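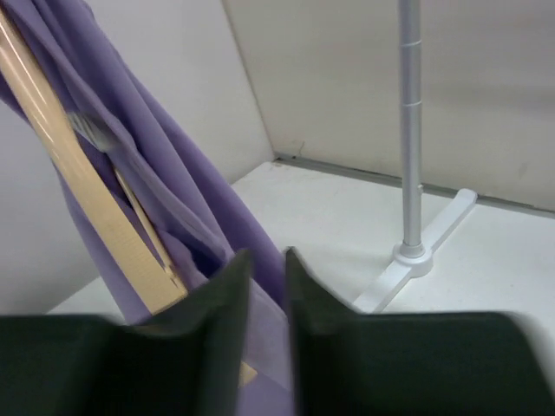 Garment and hanger between the fingers, wrist view.

Clovota Users Forum > Data Collection > Hanger task: acceptance rules

Navickas_Lab
Posted October 30, 2026

Members are invited to comment on the draft rules for the garment and hanger task. The set at present holds 2380 demonstrations, recorded by teleoperation with two arms. The draft proposes that any episode with more than 5 regrasps be excluded from training.

totby_ops
We do not support the exclusion. Regrasps show the policy how to recover from a poor hold. Our operators regrasp often when one arm lifts the cloth and the other keeps the lower end of the hanger, and we would consider it a loss to discard those episodes.
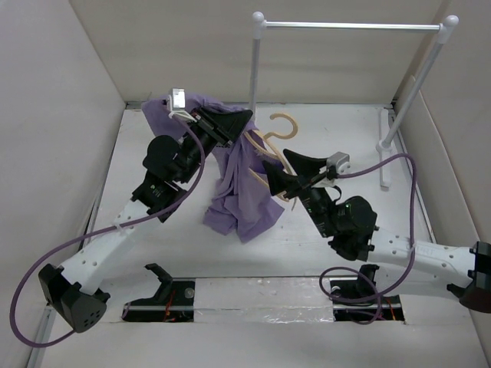
Re: Hanger task: acceptance rules

nisum_review
We respectfully disagree with the previous reply. In April we reviewed 100 episodes and found 33 in which the operator hesitated without any clear purpose. A policy trained on such material will learn to hesitate. We would accept a separate label for recovery in place of exclusion, provided that a second reviewer confirms it.

totby_ops
A separate label is acceptable to us. We ask that the second review be limited to disputed episodes, as our staff time is restricted.

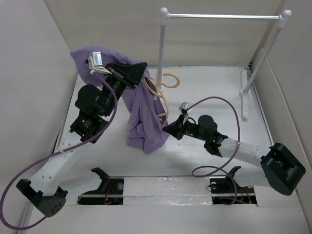

Navickas_Lab
The start and end points of an episode also require a decision. Several sites stop recording once the hanger is inside the garment, while others continue until it is on the rack. Our position is that the full task should be recorded. With the hanger tilted and its hook still open to the right, in front of the rack's left post, the garment has yet to be hung, and an episode ending there should be marked partial.

nisum_review
Agreed as to partial episodes. Please state in the next draft whether they count toward a site's quota. We believe they should not.

totby_ops
We believe they should, at least for insertion training. Kindly record our objection.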